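How a Satellite Can Tell That the Ground Has Moved

4 September 2024
By Lefteris Konstantinidis

Print | E-mail

Imagine that you stand in your street and the street sinks. It does not sink much, only as much as the thickness of your thumbnail. Would you notice? Surely not. Your house sinks too, and the trees, and the lamp on the corner. Everything around you looks the same as in the morning.

But high above you, a satellite can notice. In this article we will learn how it does this. It is a clever trick, and you need to know only a little about waves to understand it.

A camera that needs no light

When you take a photo, your camera collects light. The light comes from the sun or from a lamp, it bounces from your friend's face, and it goes into the camera. At night, without a lamp, the photo is black.

A radar satellite works in a different way. It brings its own "lamp". It sends radio waves down to the ground, and then it listens for the waves that come back. You do the same thing when you shout in front of a big rock wall and wait for the echo. The radio waves can go through clouds and smoke, and they do not care if it is day or night. So the satellite can look at a town in a storm, when a normal camera in space would see only white.

Why wrinkles matter

The surface of the Earth is not hard and still like a plate. It bends, it swells and it folds. If you want to feel how this works, take a T-shirt and put it flat on a sofa or a bed. Now push slowly from two sides with your hands. In the middle the cloth rises and makes a fold. Push more, and the fold becomes higher and maybe falls over to one side.

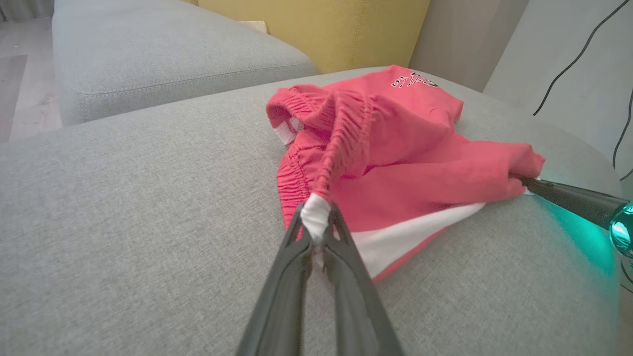 Rock does this too, but very, very slowly. When two big pieces of the Earth's crust push against each other, the land between them can fold up, and after millions of years there are mountains. The people who live there feel nothing of it on most days. Sometimes, however, the rock cannot bend any more. It breaks and slips, and then we have an earthquake.

A volcano can also change the shape of the ground. Hot melted rock, which we call magma, collects deep below. It needs room, so it pushes the ground up a little. It is like when you blow air into a balloon under a blanket. If scientists see that a volcano swells, they watch it more carefully.

The trick with the waves

Now we come to the trick. A wave goes up and down, up and down. The high part is called the crest, and the low part is called the trough. From one crest to the next crest is one wavelength. For many radar satellites, one wavelength is only a few centimeters long.

When the wave comes back, the satellite does not only write down "there was an echo". It also writes down which part of the wave arrived. Was it the crest? Was it the trough? Or was it something between? Scientists call this the phase.

Some days later the satellite flies over the same place again and sends the same kind of wave. If the ground did not move, the same part of the wave comes back (when we forget for a moment about the air and some other things which disturb it). But if the ground sank a little, the wave must travel a longer way, and a different part arrives. The computer compares the first visit with the second one, and from the difference it finds how much the ground moved.

This method has a long name: interferometry. You say it like this: in-ter-feer-OM-e-tree. Most people who work with it are lazy and say only "InSAR".

The rainbow map

The result is often a picture with rings of color, like the colors on a soap bubble. Each time the colors go once through the whole rainbow, the ground there moved by half of a wavelength toward the satellite or away from it. Why half? The wave must go down and also come back up, so every small change in the distance counts two times.

If there are many rings close together, the ground moved a lot in a small place. If there is only one wide ring, it moved gently. When you see such a map for the first time, you may think it is a painting.

Let us think of a small town, and call it Prollberg. Under Prollberg there is an old salt mine, and 3,000 people live above it. One part of the town sinks slowly. Without a satellite, a worker must go with instruments from point to point, and maybe he has 60 points to measure. This takes him many days. The satellite looks at the whole town in a few seconds, also at the roofs and the bridges, and it comes back again and again.

What the satellite cannot do

Radar has its problems. Here are some of them.

1. Forests are difficult. The leaves and branches move in the wind, so the echo on the second visit is too different from the first. Then the computer cannot compare them well.

2. Snow is difficult too. It falls, it melts, and the echo changes each time.

3. Wet air slows the radio waves a little. This can look as if the ground has moved, when only the weather has changed. Scientists use many visits to find the mistake.

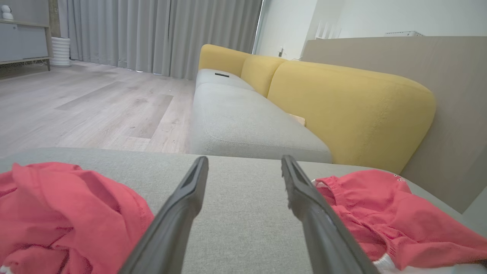
4. The satellite looks down from the side. It sees very well if something moves up or down, but it is nearly blind when the ground moves to the north or to the south.

Try it with a ruler

You need a long strip of paper, a pencil, a ruler and a friend.

Draw a wave along the whole strip, with crests and troughs. Make every wavelength 4 centimeters long. Put the strip on a table with one end at the wall. Your friend puts a book across the strip, and you look which part of the wave is at the edge of the book. Write it down. Now close your eyes. Your friend moves the book one centimeter away from the wall or toward it. Open your eyes and look again. Can you say how far it moved?

Now ask your friend to move the book exactly 4 centimeters. The same part of the wave is at the edge again, and it looks as if nothing happened! Real scientists have this problem also. They solve it when they count the rainbow rings, from a place that did not move up to the place they want to know.

Words to remember

Radar – a way to find or measure things with radio waves and their echo.

Magma – melted rock under the ground.

Wavelength – the distance from one crest to the next.

Phase – the part of the wave that arrives at a certain moment.

Print | E-mail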